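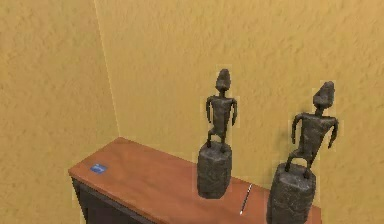
발라리(Balari) 제빵기 길들이기 안내 | 9쪽

3장. 첫 빵 굽기 전까지

상자에서 꺼내자마자 굽고 싶으시죠? 저도 그랬어요. 그런데 첫날은 빈 통으로 한 번 돌리고 끝내는 게 좋습니다. 새 기계 냄새가 빵에 배면 진짜 속상하거든요!

1. 빵 통을 왼쪽으로 살짝 돌려서 빼세요. 뻑뻑하면 손잡이를 양쪽 다 잡으시고요.
2. 통과 반죽 날개를 미지근한 물에 부드러운 스펀지로 씻습니다. 철 수세미는 절대 안 돼요. 코팅이 한 번 긁히면 방법이 없습니다.
3. 물기를 닦고 날개를 축에 끼웁니다. 축 한쪽이 평평하니까 그 면을 맞추면 쏙 들어가요.
4. 뚜껑을 닫고 '굽기'만 골라서 빈 채로 약 9분 돌립니다. 창문 열어 두시고요.
5. 전원을 뽑고 완전히 식힌 다음 통을 한 번 더 헹구세요.

주의: 돌아가는 동안에는 옆면 구멍을 행주나 봉지로 막지 마세요. 뚜껑 위에 뭘 올려 두는 것도요.

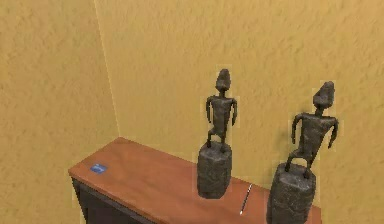

Dede Addo는 빈 통 굽기를 한 번만 했더니 첫 식빵 껍질에서 냄새가 조금 났다면서, 자기라면 두 번 돌리겠다고 했어요. 저는 한 번으로 충분했는데, 코가 예민하신 분은 두 번 하셔도 됩니다. 대신 사이에 꼭 식히세요.

자, 이제 재료예요. 순서가 은근히 중요합니다.

6. 물을 먼저 붓고, 소금과 설탕을 구석에 넣습니다.
7. 강력분 400g을 물 위에 이불 덮듯이 덮어 주세요. 컵 말고 저울로요(제가 컵으로 쟀다가 벽돌을 구웠습니다…).
8. 가루 한가운데를 손가락으로 옴폭 파고 이스트를 넣습니다. 예약 굽기를 할 때는 이스트가 물에 닿으면 안 돼요.
9. 버터는 맨 나중에, 잘게 잘라 가장자리에 둡니다.

참고: 통까지 합친 무게를 한 번 적어 두면 다음부터 편해요. 제 통은 날개까지 510g이라 저울에 통째로 올려놓고 바로바로 더합니다.
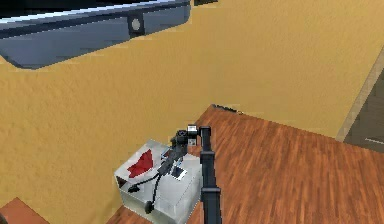
반죽이 시작되면 처음 몇 분은 뚜껑을 열어 봐도 괜찮아요. 덩어리가 통 벽에 질척하게 붙으면 밀가루를 한 숟갈, 푸석하게 갈라지면 물을 한 숟갈 넣고 좀 기다려 보세요. 한꺼번에 많이 넣으면 되돌리기가 어렵습니다. 발효로 넘어간 다음에는 궁금해도 참으시고요!

다 구워지면 장갑을 끼고 통을 꺼내 뒤집어 흔듭니다. 날개가 빵 속에 박혀 나올 때가 있으니 칼을 대기 전에 바닥부터 확인하세요. 식힘망에 올리고 완전히 식은 뒤에 썰면 됩니다. 화면에 E52가 뜨면서 멈췄을 때는 4장으로 넘어가 주세요.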